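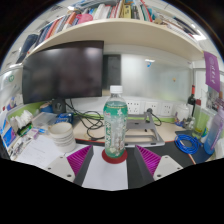 Surely, a reader of our first edition wrote, you could film ten tidy grasps in a bare room and copy them a thousand times. It's a fair thought, and this whole chapter is a reply to it!

Chapter 10
Gathering Examples by Hand

A learning system knows only what it has been shown. Show it one bottle on one clean table and it will learn that table by heart, right down to the shine. Move the same bottle to a desk with papers, cables and a mug beside it, and much of what it learned may be no use at all. So we go out to where the clutter is.

The tool for this job is a gripper you hold yourself, with a camera that travels along with your hand. You reach, close the fingers, lift, put down and let go. Each run from start to finish is called an episode, and good episodes are lovely things to watch — steady, unhurried and complete.

In the Wamgate project, which we follow through the next 2 chapters, the first batch held 483 episodes. After checking, 148 were set aside. Some began with the fingers already shut, and in others the hand stopped short of letting go. You will learn to spot both faults, and you may be surprised how quickly your eye sharpens.

Before you start, choose a desk that people really use and leave it as you find it. Pick one object to reach for. Approach it from the left, then from the right, then from a little higher up, and let go of it fully each time.

Keep a notebook open as you work. Write down the object, the place and anything that felt awkward — a slip, a bumped cable, a second try. Section 10.1 begins with the notebook.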